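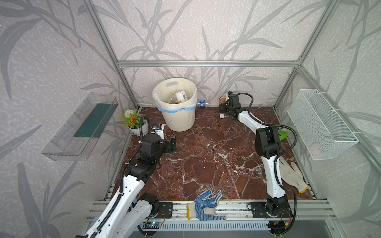

A take only counts if you'd be happy to have it copied 2500 times, the voice on the speakerphone told me, and then it asked if I was still there. I was! I was eating a granola bar with one hand and holding the left arm's controller with the other, and I'd already decided I was going to be bad at this job.

So this was Brusemness, the cleanup set. Moynihan was paying for it and Ukach was running it, and I was the new hire on the late shift who had told everybody at the interview that I was "very tidy at home" (I am not). The task card said PUT TRASH IN BIN. You steer, the computer remembers, you reset, you go again. After a while the model is supposed to get the idea.

My first 30 takes were terrible. I hurried, I changed my mind halfway, I went for one bottle and then liked the look of another. I flagged every single one as bad and felt pretty noble about it until the speakerphone came back on and asked me to un-flag three of them. 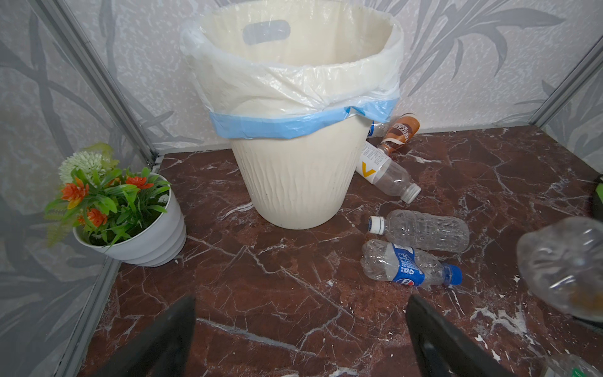 Do you keep the takes where you miss the first grab? We keep them if you recover, and we toss them if you stop and start over.

I wrote that on my wrist in pen, because it seemed like the kind of thing I'd need again. And I did, at take 224, when I missed a bottle completely and sat there with my thumbs frozen. Old me would've bailed out. I backed up a little, came in from the side, got it by the neck and carried it over so slowly that my shoulders hurt. Good one, said the speakerphone. That was the whole review, and I was so pleased I called my sister at midnight to tell her I'd been graded on picking up garbage.

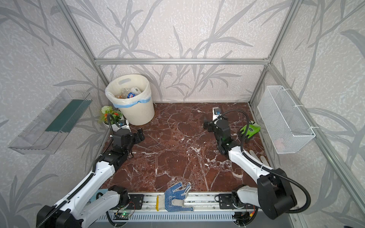 My sister wanted to know if the thing would ever learn to do her kitchen, and I said sure, give it till December, like I had any idea. Then she asked what it had learned from me so far. I looked through the window of the booth at the bottles and crumpled wrappers in the bin, with those orange-red flowers standing next to it, and I thought about how I always swing wide of that plant. I do it every time, even when there's plenty of room. I'm scared of knocking it over. Somewhere in the Trusov servers there's a folder full of me being nervous around a fake plant, and one day an arm in a building I've never been to is going to swing wide of nothing at all. I told her it was learning manners. She said good night, and I reset for the next take.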